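Home | Data | Site Notes | Changes | Contact
Search this repository Go

# Penner Packing Station Set – README

## Summary

The Penner set contains simulated carton-handling episodes prepared for the introduction of robot arms at the Drellero parts warehouse in Nundska. Each episode covers one carton, from grasp to release, as seen from a viewpoint that looks down past two gripper fingers. The set contains 264 episodes and is accompanied by written notes on how the packing line was staffed before and after the change.

The episodes were prepared by Zemano for Drellero. Lise Pelletier is responsible for the data. Lorne Gagnon, line lead at the Nundska site, is responsible for the staffing notes and has approved their release.

## Purpose

The set has two intended uses:

- testing of grasp and placement software before it is moved to the packing line;
- training of line staff who supervise the arms and decide when to stop them.

The second use accounts for the way the episodes are sorted. They are grouped by the decision a supervisor would be asked to make, and the grasp type is recorded as a secondary field.

## Background to the Work

Before the change, one packer at each station lifted cartons from the infeed, turned them until the count label could be read, checked the count against the packing slip and placed them on the outgoing pallet. A shift was planned at 300 cartons per station. Most reported strain came from turning the cartons, and complaints were highest on the Saturday shift, when fewer people were available to rotate between stations.

Under the present arrangement the arm lifts and turns the carton. The packer checks the count, clears stoppages and signs for the pallet. Responsibility for a wrong count remains with the person who signs – the arm does not approve its own work.

Count labels are rendered as plain printed text on the carton. They may be turned sideways to the viewpoint, as with the label reading "QTY 9 PCS", and shadow may cover a large part of the carton in the gripper. Label text is not redrawn or sharpened for the release.

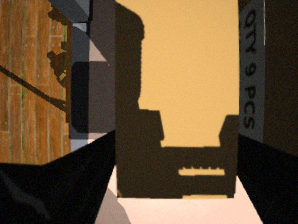 Does a packer still have to check the count when the arm has already read the label?

The packer checks every carton until the station has completed its trial period, and after that checks each carton the software marks as uncertain. The packer may also call for a full check at any time without giving a reason.

## Contents

| Folder | Contents |
|---|---|
| episodes/ | Rendered frames and gripper positions, one folder per episode |
| decisions/ | The supervisor decision assigned to each episode |
| staffing/ | Written notes on duties, breaks and rotation |
| slips/ | Packing slips matched to episodes |

The decision field takes one of four values: continue, slow, stop, call lead. Where two reviewers disagreed, both values are kept and the field "agreed" is set to false. Users who need a single value should take the more cautious of the two.

## Changes to Duties

The staffing notes record the following changes at the Nundska site.

1. Packers rotate between supervision and manual packing. Time at the supervision screen is limited, and a break of 15 minutes follows each turn.
2. Training takes 10 hours per person and is held during paid time. Part of it is spent on the episodes in this set.
3. The stop control may be used by anyone on the line. Stops are logged by station and are not logged by name.
4. Manual packing is kept at one station on every shift, so that staff do not lose the skill and irregular cartons can be handled.

Mr. Gagnon's notes also record objections. Several packers found supervision more tiring than expected and asked for shorter turns. Others were concerned that pay grades had been written for lifting work and did not mention checking or stopping duties. The grades were under review when this version was prepared, and the result is not included.

## Limitations

The episodes are simulated. Cartons do not sag, tear or shed tape, and labels do not peel. Lighting is harder than at the real stations, and results on shadowed labels should not be taken as a measure of performance on the line.

The set covers a single site. The staffing notes reflect one agreement between Drellero and its staff – they should not be used as a model elsewhere without consultation. No staff performance data are included, and requests for such data will be declined.

## Access and Use

The set is available for research and for workplace training. It may not be used to set individual output targets. Users who publish results should name the version and state which decision values were used.

## Changes in This Version

- Packing slips added for all episodes.
- "Slow" separated from "continue" in the decision field.
- Notes on the Saturday shift rewritten after review by line staff.
- Duplicate episodes removed from January.

Questions on the data should be addressed to Lise Pelletier, and questions on the staffing notes to Lorne Gagnon.

© Zemano and Drellero | Contact the data office | Terms of use | Back to top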